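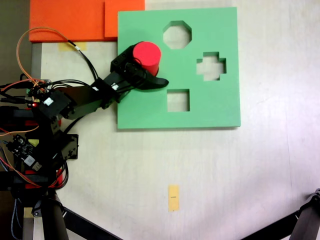
**Do small desktop arms need safety rules at all?**

Any machine that moves under its own power gets rules here, whatever its size. A little arm can still pinch a finger, flick a part at someone's eye or drag a laptop off a desk by its cable. The rules for small arms are shorter than the ones for the big machines in the Boria bay, and most people have them by heart after one afternoon.

## Before you switch on

**Who can use the arms?**

Anyone who has done the Skumwood induction. It takes an evening and it's good fun – you'll get an arm moving within the first half hour! Under-16s are very welcome with an adult who has done it too.

**Where should I keep my hands?**

Outside the reach of the arm whenever the servos have power. We mark the reach with tape on the tabletop, measured with the arm at full stretch plus 200 mm. If you need to straighten a board or pick up a dropped piece, cut the power first. Pausing the program doesn't count, as a paused servo can still twitch.

**What about the cables?**

Move the arm slowly by hand through its whole range with the power off, and watch every loop as you go. You're looking for anything that pulls tight, rubs on a bracket or could be caught by the gripper. Leave slack at each joint. Tape is fine for holding a cable down on the table, but please don't tape one to a moving link.

**Do I have to wear safety glasses?**

Yes, for first runs of a new program and for anything gripped harder than setting 43 on our sliders. For foam boards and slow, tested routines it's up to you.

## Shape-sorting tasks

**Why do we always start with shape sorting?**

It's a brilliant first task. Picking up a block and dropping it in the matching hole sounds like nothing, and then you try it and find out how much there is to get right: approach height, grip, rotation, when to let go. I still get a daft amount of pleasure out of watching a piece drop in cleanly.

Foam boards are kind to beginners, too. If the arm comes down in the wrong place, foam gives a bit.

**How fast may the arm move?**

Keep each move to 2000 milliseconds or longer until the routine has run ten times without a bump. After that you can speed up in small steps, with someone at the stop button.

**Should I fix the board down?**

For recorded trials, yes, and mark its corners so the next person can put it back in the same place. For practice, do as you like.

**What goes in the log?**

Your name, the arm, the program version, the task and what happened. Failures are every bit as welcome as successes. We have 258 entries in the Clurdale log so far, and the missed grabs make by far the best reading.

## When something goes wrong

**The arm is jammed against the board. What now?**

Hit the stop, switch off at the supply, then ease the arm back by hand. Feel the servo housings before you restart – if one is too warm to keep a finger on, leave it to cool.

**Can I change these rules?**

Please do suggest changes! The cable check came from a member in the Blöndal group. Write yours in the back of the log or speak to Savvas Andreadis, who updates this page every April.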